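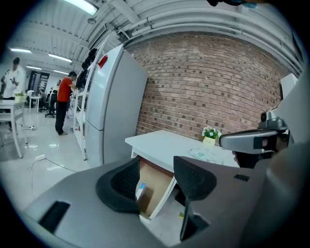

Le tiroir, ce faux ami

On nous vend le bureau vide comme on nous vendait autrefois la cuisine intégrée. Une surface blanche, une plante, et la promesse que les idées viendront mieux. J'ai voulu croire à cette histoire pendant 18 mois, le temps d'un bail dans un ancien atelier en brique. J'en suis revenue avec des tiroirs pleins.

Nadhirah Kwok range les bureaux des autres. C'est son métier, et sa société, Ploltano, facture à la demi-journée. Sa méthode commence toujours par le meuble : on ouvre le tiroir, on sort tout, on ne remet que ce dont on se sert dans la semaine. « Un tiroir doit pouvoir s'ouvrir devant un client », dit-elle. Je lui demande pourquoi un client regarderait dans mon tiroir. Elle rit, sans répondre vraiment.

Je me méfie aussi de la plante. Un pot jaune, des fleurs blanches, quelques mots tracés à la main, et voilà un poste de travail réputé accueillant. C'est joli contre un mur de brique, je ne dis pas le contraire. Mais qui l'arrose en juillet ? Chez Brovau, où Gerrit Engelbrecht gère les locaux, deux plantes par plateau ont été offertes aux équipes l'an dernier. Il a fini par les prendre chez lui.

Et puis il y a le sac plastique. Vous le connaissez, il traîne à plat sur tous les bureaux du monde, dès le lendemain du grand tri. Aucun guide n'en parle. Trop fin pour être rangé, trop utile pour être jeté, il attend. Nadhirah Kwok conseille de le plier en triangle. J'ai essayé deux fois. Le triangle se défait et prend plus de place qu'avant.

Man-sik Tak, menuisier, a une lecture moins morale de l'affaire. Pour lui, on range mal parce que les meubles sont mal placés. Un bureau collé au réfrigérateur commun sert de desserte, quoi qu'on affiche au mur. Une étagère en métal à portée de main devient un portemanteau : on y suspend manteaux et sacs, et les dossiers vont ailleurs. « Mettez de vrais crochets près de la porte, on en reparlera », me dit-il.

J'ai posé les crochets. Les manteaux ont suivi, les sacs non. Quant au tiroir du haut, je l'ai vidé un matin avant neuf heures, assez contente de moi. Le soir, il contenait un chargeur, de la monnaie et la notice des crochets.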